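Papers > Trails and Access > Shared Routes > Section 4

September
Su-chen Fung and Marius Ilie

4. What the riders did when the gate went up

I should say at the start that I ride. I've had a trail bike since I was a student and I know most of the old quarry tracks above Preda better than I know the roads, so when Marius and I began looking at the winter closure I had opinions about it already. Marius doesn't ride and doesn't much want to. We argued our way through the whole of this section, and where I say "I" below it's usually because he still isn't convinced.

The closure covers the Prostach track, from the ford up to the top of the old workings. Before it came in, riders, walkers and the farm all used the track the whole year round and it got into a dreadful state each winter (I have pushed a bike through the bottom half of it and I would not wish that on anyone). The local council's answer was a gate, locked to motor vehicles for the wet months, with a gap at the side for people on foot and a latch for horses. Section 3 went through how the decision was made. What I want to do now is look at where everybody went instead.

4.1 The easy answer and why I don't like it

The easy answer is that they went to Baveo. Baveo is the pay-to-ride ground on the far side of the valley, and its owner put on extra sessions in the first closed winter with just this in mind. If you look only at its ticket sales you'd say the closure worked like a tap: shut one, open the other. Several of the people who spoke for the closure said more or less that at the public meeting, and it has been repeated so often since that I heard it from a man in a petrol queue.

But a ticket isn't a rider who used to be on Prostach. Baveo had also just reopened its beginners' loop, and it had started hiring out bikes, and both of those bring in people who never went near the track in their lives. When we asked the Baveo riders where they'd spent the winter before, a good many said "nowhere, I didn't have a bike." That's lovely for Baveo, and I'm pleased for them, but it tells us next to nothing about displacement.

What the ticket sales hide is the group I'd call the short riders. These are people who live close by, go out for an hour after work or before the family is up, and come home again. They don't own a trailer or a van. To get to Baveo they'd have to ride along the main road on knobbly tyres, pay for a half-day session, and then ride back in the dark. Most of them said they had tried it once.

4.2 How we asked

We did two things. The first was a gate log. With the landowners' agreement we put simple pass counters on nine of the side routes that join or run near Prostach, and left them there through the closed months and on into spring. They recorded almost 3000 motor passes. A counter can't tell a trail bike from a quad with a sheepdog on the back, so we also spent time sitting in hedges with a notebook and a flask, and used that to work out which routes were mostly farm traffic. Radu Bogdan did the bulk of the hedge work and I'm grateful to him, particularly for the January mornings.

The second was talking to people. I did the riders, as they know me, and Marius did the walkers and the farms, as they don't. We'd planned a proper form with tick boxes and gave it up fairly quickly. Ask a rider "how often do you use alternative routes?" and you get a careful answer, the sort you'd give a policeman. Ask where they went last week and what it was like and they'll draw you a map on the back of a receipt. So we went with last week. Marius thinks we lost something in tidiness and he's probably right, but I'd do it the same way again.

There's an obvious worry about me interviewing people I ride with. To get some kind of check on it, Sunee Thepsuriya read a batch of my notes with the names taken off and marked any place where she thought I'd led the witness. She found more than I'd have liked. We left those passages out of the coding, and where that changed the picture I say so.
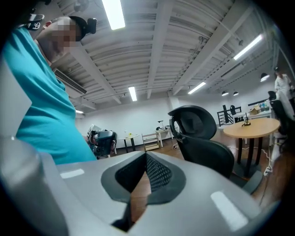
Page 83

4.3 Where the short riders went

They went down, mostly. We had both expected them to go up, over the top of the workings and on to the open moor, and the walkers' groups had expected it too and had been quite loud about it. The moor counters were nearly silent. The busy ones were on the lower lanes, between the ford and the village, the ones with high banks and gardens backing on to them.

Once you've heard it explained it makes sense. The moor in winter is a long, cold, lonely place to break a chain. A short rider wants to be out for an hour and wants to be able to walk home if it all goes wrong. With Prostach open that was what Prostach gave them: a steep bit, a stony bit, a turn at the top, home. With it shut, the nearest thing was to string the lower lanes together into a loop and go round it two or three times. One rider called it "doing laps of people's kitchens", and he wasn't proud of it.

So the closure took the noise from a place where few people live and put it outside bedroom windows. I want to be careful with that sentence. The lower lanes were never silent, and some of the residents Marius spoke to hadn't noticed any change at all. But the ones who had noticed were very clear about when it began, and their dates match the gate. Complaints to the parish went up in the same weeks. The complaints don't mention Prostach, by the way. They mention "youths", although the riders I know on that loop are mostly plumbers of a certain age.

The farms had another view again. Smaranda Toma, whose family has the grazing on both sides of the ford, told Marius the track itself was much better by spring and that she'd got a trailer up it for the first time in years. She also told him she'd had to re-hang a gate on the lower lanes because it was being opened and shut so much. When he asked whether she would keep the closure she said yes, but shorter, and she'd want a say in the dates.

4.4 The wet weeks

That business of the dates came up again and again, and I think it's the most useful thing we found. The closure runs by the calendar. It starts on a Monday in autumn and it ends on one in spring, whatever the sky has been doing. In the winter we studied, the first weeks of it were bone dry and the track would have taken any amount of riding. Then the gate was unlocked in the middle of a filthy spell, everyone who'd been waiting came at once, and a fair part of the winter's recovery at the lower end was undone in a fortnight.

The clubs know this perfectly well. Zasaretti, which is the biggest of them round here, already runs its own system: if the water at the ford is over a painted stone, members stay off. There's no penalty. You just get looked at. I asked whether it was kept to and got some shuffling of feet, and then a fairly convincing answer, which was that it's kept to when the message goes out the evening before and ignored when it goes out in the morning. By then the van's loaded.

Marius wanted to know whether that could be tested. We tried, in a small way, by putting the club's messages side by side with the ford counter. On days with an evening message the passes fell sharply. On days with a morning message they hardly moved. I wouldn't hang a policy on it, as there weren't many such days and some of them fell in the same week, but it does fit what people told us.

Figure 2. Black office chair and round light wood table.
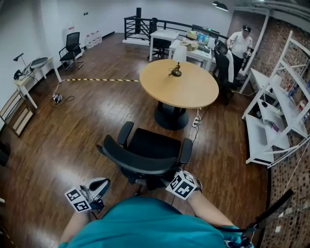

A closure tied to the ford would need someone to decide, each evening, whether the gate was open or shut, and the council officers we spoke to went a bit pale at the thought. Their point was a fair one. A fixed date can be printed on a sign and argued about once a year. A stone in a river can be argued about every night. They also had the money in mind: the budget line for the track was 1000 a year, and it had to cover the gate, the signs and the drainage.

My own feeling is that the two could be joined up. Keep a short fixed closure for the worst of the winter, when there's really no doubt, and use the stone on either side of it. The walkers' groups didn't object to this when Marius put it to them, though one asked who had painted the stone and whether it could be moved. (It's the size of a small car.) The residents on the lower lanes liked it best of anyone, once they'd heard about the laps.

4.5 What I'm less sure of

We only had the one winter before the counters had to go back, and it was an odd one. A wet autumn might have looked very different. We also missed people who stopped riding altogether. I know of a few, and you can't interview someone about where they went last week if they went nowhere and sold the bike. If that group is large then the displacement on to the lower lanes is a smaller share of the story than I've made it sound.

And there's the horse question, which we hadn't planned for at all. Riders on horseback could use Prostach through the closure, and several told Marius they enjoyed having it without engines, then found themselves meeting bikes head-on in the narrow lanes on the way there. Two of those meetings had ended badly enough to be reported. We've set the horse interviews aside for Section 5, where they're taken together with the accident records.

Contact the authors | Copyright the authors | Back to top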